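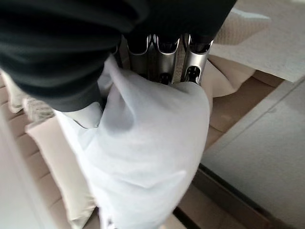
Ticket 3643 – Hotel booking charged twice, only one confirmation
Status: Resolved
Opened by: Zulema Sosa
Assigned to: Vinzenz Kälin

Zulema Sosa wrote:
I booked four nights at the Sorkham hotel in Pekthorpe through your site. The payment page hung after I pressed Confirm, so I went back and pressed it again. I got one email with one booking number, but my card shows two charges of $1062. The hotel says it has a single reservation under my name. Please refund the second charge. I do not want the room canceled.

Vinzenz Kälin wrote:
Thank you for the details. I can see one confirmed booking and one that is stuck at "awaiting property." The second one was never sent to the hotel, but the payment went through. Please don't cancel anything from your account page while I look at this – the cancel button there may pick up the wrong booking.

Internal note, Vinzenz Kälin:
Retried the send on the stuck booking in the test copy only. Same timeout as the December cases. Room rate matches, guest name matches. The Jastik payment log has two separate approvals, 138 seconds apart, so the duplicate check did not catch it. Passing to Eulalia Sepúlveda for the refund.

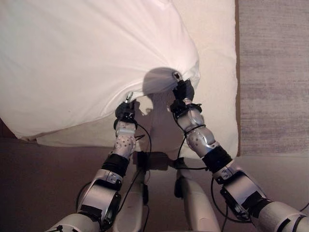
Eulalia Sepúlveda wrote:
The stuck booking was voided on Mar 22, 2026 and the full $1062 was sent back to the same card. Your original reservation has not changed: four nights, breakfast included, free cancellation up to two days before arrival. Banks can take up to a week to post a refund.

Zulema Sosa wrote:
The refund is on my card now. I called the front desk and they still have my room. Do I need to bring anything besides the email?

Eulalia Sepúlveda wrote:
Just the email and a photo ID. The hotel will also ask for a card for extras, and that hold is separate from what you paid us.

Internal note, Vinzenz Kälin:
Duplicate check window is set to 120 seconds. Asked Baltasar Gallardo to raise it. Closing this one and linking it to the December cases.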